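Basal Body Temperature Charts: What They Can and Can't Tell You

Posted in: Trying to conceive, Cycle tracking

I charted my temperature every morning for most of two years, and I still get emails asking whether it is worth doing. My answer depends on what you want from it.

Basal body temperature is your temperature when you first wake up, before you get out of bed. After ovulation the body makes progesterone, and progesterone pushes the temperature up a little. If you write down the number each day, you should see a lower set of readings in the first part of the cycle and a higher set in the second. The day the change starts is a fair clue that ovulation took place just before it.

The part I misunderstood for months is that the rise comes after the egg has been released. I would see it on the chart and think my fertile time was starting, when it was nearly over. The chart is good for looking back. To plan ahead you need something else, such as cervical mucus or the urine strips that pick up the LH surge.
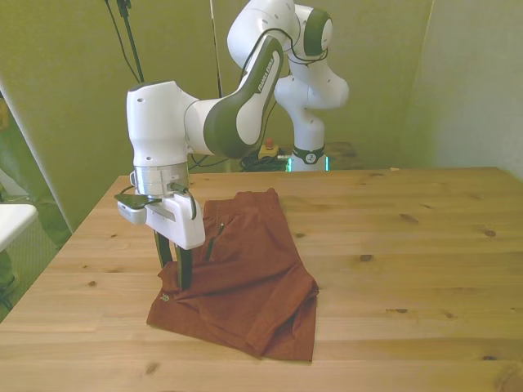
I used a Dudix thermometer, which shows two decimal places. An ordinary fever thermometer with one decimal place can work, but the shift is small and it is easy to miss. I kept mine on the nightstand with a pencil and took my temperature at 5:30, before the alarm for work. On days I slept in, the reading was usually higher, and I marked those with a circle so I wouldn't take them too seriously.

Other things that threw off my numbers were wine the night before, a cold, a bad night's sleep, and a heated blanket. One odd reading means very little. I look for the higher temperatures to hold for several days in a row.

I tried the Pamine app for a while. It drew a neat line and put a flower on the day it thought I had ovulated. Twice it moved the flower a week later, after I had already told my doctor the first date. I went back to paper. The app may suit people whose cycles are more regular than mine. My longest was 68 days, and I don't think it knew what to do with that.

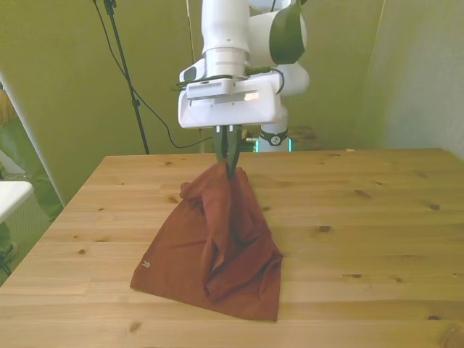

Rust-red cloth held up in a gripper.

When I finally took my charts to the Ranjbar clinic in November, the doctor looked at them for a minute and then ordered a progesterone blood test. I was a bit put out, but she explained that a chart can suggest ovulation without proving it. Some women ovulate and never get a clear rise. The chart also says nothing about whether the tubes are open or whether the sperm are healthy, so a nice-looking chart is no reason to put off an appointment.
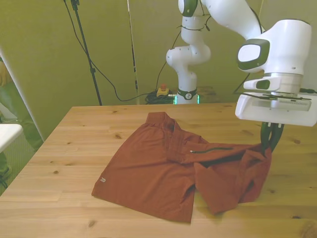
I stopped charting after that visit, mostly to get some sleep. Starting every day with a number had made me tense, and I was waking up before the alarm to worry about it. If you feel the same way, it is fine to stop. Your doctor can get the information in other ways.

If you do want to try it, give it a few full cycles before you decide what your pattern is. Bring the charts to your appointment, odd readings and all. Next time I'll write about the LH strips, including the box of 100 I bought and mostly didn't use.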